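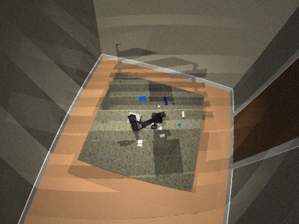 The room with the grey-green rug, from above.

Since Thursday my old Odeck scanner does not speak with my computer any more. I had accepted an update in the evening, without reading it, and the next morning the scanner was gone from the list of devices. The lamp was on, the cable was in its place, but for the system it did not exist.

My first idea was to look for the driver on the internet. This was a mistake, or at least a slow road. I found many pages which promise the correct file and then want to install their own program first. One of these, Luvgate, told me that I had 27 outdated drivers and asked for money to repair them. I closed it and removed it, and I had to restart 2 times before its little window stopped coming back.

Then I wrote to Emiliano Figueroa, with whom I worked at Cordero many years ago. He asked me for the version number of the driver, and I did not know where to find it. For those who also don't know: open the device manager, right click on the device, choose Properties and then the Driver tab. Mine was 127, and the scanner needs 1271. I had read this number wrong on the sticker before — the last digit is very pale.

The right file was on the maker's own page, under "older products", in a folder with the name Rondirura. It is small and it came down quickly. I unplugged the scanner, installed the file, restarted, and only then put the cable back. When I did it with the cable inside, the system took again its own driver.

Now it scans, but only in colour. For black and white I get an empty page. Emiliano thinks it is a setting in the scanning program and I will look at it in September, when I have more time. If somebody has the same model, please write me which program you use.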